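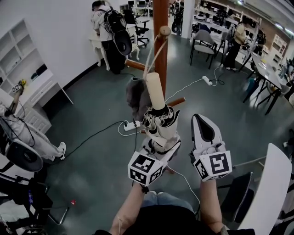
Tefera on rain, rent and the Skosville walking map

Zinash Tefera is ten minutes early and already on her second coffee. She has walked here from the river. Walks everywhere, she says, except to the dentist.

"That one I take the bus. I want to arrive sitting down."

Her walking map of Skosville came out in March, a folded sheet, 2000 copies, and the print shop has just called to ask if she wants more. She hasn't decided. Paper has gone up again and the first run was paid for out of her own savings, plus a small loan from her old boss Geert Brouwer, who she worked for at the bike shop on Sornness Road.

"Geert got his money back first. Then the printer. Then me, a bit."

The map started as a complaint. She had moved to the north side and the walk to work took 40 minutes by the route on her phone, most of it beside the truck road. No shade, no sidewalk for a good stretch. A neighbor told her to cut behind the school, over the footbridge, through the alley with the garages. Twenty-five minutes, and a bakery on the way.

"I was so mad. I'd been doing it the other way all winter."

So she began asking people for their shortcuts. At bus stops, in line at the post office. Some wouldn't say. One man drew his on her arm in ballpoint. She kept a notebook, then a bigger notebook, and walked every single one, usually twice, once after dark.

What got left out? Plenty. Anything across a private yard, even if the owner said fine. Stairs with no rail are marked with a little hook shape, which she now thinks looks like a fish. "People ask me where the fishing is."

The drawing is by Catarina Leitão, who lives upstairs from her and draws plant labels for a garden center. They fought over the color of the alleys for weeks. Leitão wanted yellow. Tefera thought yellow would vanish under a street light, and took a test sheet outside at 10 at night to prove it. It vanished. The alleys are brown.

Then the weather thing. Skosville gets a lot of rain, and there are 7 spots on the map marked as dry places to wait, a covered market gate, the arch by the library, the porch at the Hauksdóttir building and so on. These turned out to be the part people write to her about. Mostly to argue.

"The arch leaks on the left. I know it leaks on the left. Stand on the right."

Does she carry an umbrella herself? A hood, mostly. Umbrellas are for slow days, she says, and the alleys are to narrow for two of them to pass.

The city hasn't said much. Someone from the streets office bought five copies and asked for a receipt. She'd like them to fix the footbridge lights, out on the east end, and she has written three times. The last reply said her letter had been forwarded. To who, it didn't say.

She gets strict when I ask about an app. No. She's been asked, she had a meeting, she came home from it tired.

"It would tell you where you are. I want you to look up and work it out, you know? Ask somebody. Half of these paths I only got becuase I looked lost."

A second edition would have the south side, which is thin on this one. She admits she doesn't know it well, too many hills. Roos Hermans, a mail carrier down there, has offered to take her around on a day off, and has warned her about the dogs. If it goes ahead she'd print 500 to begin with and see.

Her favorite route is number 10, the long one, market to cemetery wall to the allotments. It saves no time at all. There's a plum tree that hangs over the path and in a good year you can eat as you go.

She checks the window. Still raining. She pulls up the hood, leaves the right coins on the table and goes out by the kitchen door, which comes out on the alley.

The map is sold at the bakery on the school path and at the bike shop. Cash only at the bakery.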